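Buy the Second Arm Last

Every February our purchasing group asks for the equipment plan, and every February I write the same sentence: please do not begin with the robot. I want to explain my opinion better than I can do it in a table with 21 rows.

At Codley we sort soft goods into bins, mostly caps. When we planned the two-arm station, the quote from Virk was clear and easy to read. The arms were on the first page, with the grippers under them. What we did not have was a line for the bins, the table, the cables or the hours of the people who prepare the work. I was guilty in this also. I looked only at the big number and felt that I had been careful.
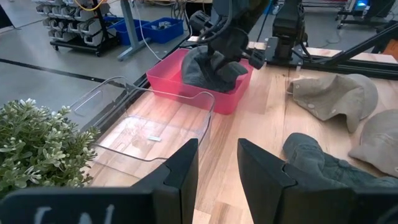

A cap is a difficult thing to budget for. It has no fixed shape, and the supplier can not promise how many tries the gripper will need. Glenys Clegg, who keeps our budget, asked me in the first meeting what one pick would cost. I gave her an answer with two decimals. I am still a little ashamed of these decimals. We did 242 trial picks before I had a number that I could defend, and it was not the number I gave.

My proposal is simple. Rent one arm for 4 months. Spend on the table and the fixtures as if they will stay for ten years, and keep about 50 percent of the first-year money not assigned to anything. Glenys does not like this last part. She says that money without a name disappears, and she is right that it happened with the Anier line.
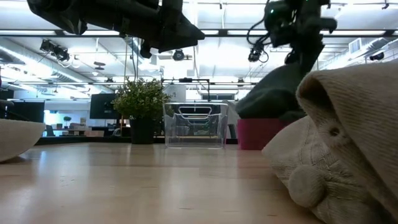

Archana Goel has the opposite opinion from mine. She thinks that two arms teach you things which one arm can never teach, for example how they share the space over one table, and that renting only delays the real questions. I accept the first half. But those lessons can be bought in the second year, when the team already knows what it wants to ask.

The Uvari quote is on my desk since Wednesday. It is cheaper than Virk, and again it has no line for bins. I sent it back with one question about spare gripper fingers.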